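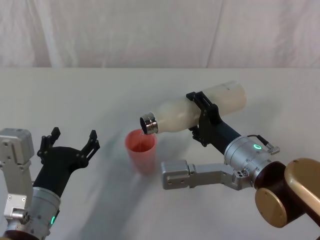
5 October 2019

I gave up glass in the kitchen in May, after the second broken tumbler in a week. Since then we drink from plastic cups, mostly pink ones, and I pour from plain white plastic bottles that I fill in the morning and keep in the fridge door.

Pouring from a bottle into a small cup sounds easy, but I used to spill every time. What helped was holding the bottle around the middle instead of up by the neck. It stays steadier when it goes over on its side. I bring it down slowly until the neck points at the cup, then wait. If you tip too far at once the air can't get in and it comes out in gulps.

The other thing is the cup. Leave it standing on the table. My kids like to hold theirs up to be filled - I stopped allowing that.

The bottles came from Boersma, 42 cents each in a closeout bin. The lids are poor and two have cracked. My neighbor Theano Gkikas says the ones at Retari seal better, but I haven't been over there yet. To get rid of the new plastic smell I washed mine with baking soda and left them open overnight. One still smells a little, so I use it for watering the plants.

Next week I want to clear out the shelf where the glasses were. I may put the cereal there.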